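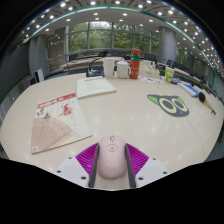
Ticket: Episodes rejected at review, table set, small rigid objects
Project: Casitz
Tool: hand-held gripper, Pruten fingers (magenta, ribbed)
Opened: Sunday, February 27, 2022
Status: Resolved, rule change pending
3 comments

Reported problem

The review queue sent back 98 episodes out of a batch of 600. All of them are from the conference table set. The reject code on nearly every one is "grasp rule, section 6," and the reviewer note says only "contact." The operators say they followed the sheet. We need to know which rule was broken and whether the episodes can be saved.

What the rule says

Section 6 of the Egan handling rules, current version:

- Close on the sides of the object, with both pads in contact.
- Do not press down on buttons, wheels, lids or switches.
- Do not close further after both pads have made contact.
- Leave other objects on the table where they are unless the task names them.
- The object must be visible between the fingers at the moment of contact.

The mouse grasp at the top of this ticket is the reference we used for side contact. The pads are upright on either side of the mouse, and the wheel and the round button behind it are clear of the fingers. A grasp like that one meets the first rule and should not be rejected for contact.

Log

Entry 1. Pulled a sample of the rejects and played them at half speed. The side grasps look fine. Fingers come in level and stop when the pads touch. Could not see a reason for the code.

Entry 2. Checked the finger width signal against the video. In the rejected episodes the width keeps dropping for a short time after contact. The fingers are soft, so they bend around the object and the video barely shows it. The signal does.

Entry 3. Asked the operators how they decide when to stop closing. The answer was "when it feels held." The rule says to stop at contact. With rigid plastic objects, "feels held" comes later than contact.

Entry 4. Checked whether the tool was at fault. Swapped the fingers for a new Pruten pair and ran the width check on the Kotis gauge block. Readings matched the old pair. Tool is good. No recalibration done.

Entry 5. Looked at the review script. It flags any closing after contact, with no allowance at all. The rule sheet doesn't give an allowance either, so the script is doing what the sheet says. The trouble is that no one can hold a soft finger exactly at first contact and still lift anything.

Entry 6. Ran a short test with an allowance of 3 mm after contact. All but 6 of the rejected episodes passed. Watched those 6 in full. In each one the operator squeezed a second time in the middle of the lift. Those are real violations and stay rejected.

Cause

Section 6 was written for hard fingers and was never updated when the project moved to soft ones. Operators and reviewers were both reading it in a reasonable way and getting different results.

Fix

1. Review script now allows 3 mm of closing after both pads touch.
2. Rejected episodes rerun. The 6 with a second squeeze are marked "do not use."
3. Proposed wording for section 6: "Close until the object is held, then stop. Do not squeeze again during the lift."
4. Operators told about the change before the next session. Until the new sheet is issued, print this ticket and keep it with the old one.

Still open

The allowance was tested only on rigid objects. Paper cups and cartons may need a smaller one, and a cup can dent well inside 3 mm. Do not apply the new setting to soft containers until somebody has run that test. A separate ticket will be opened for it.

Comments (3)

> Does the second squeeze rule cover regrasping after a drop?

No. A drop ends the episode. Open fully, back off, start a new one.

> Sheet in the kit case is still the November version. Please replace.

Shares: 0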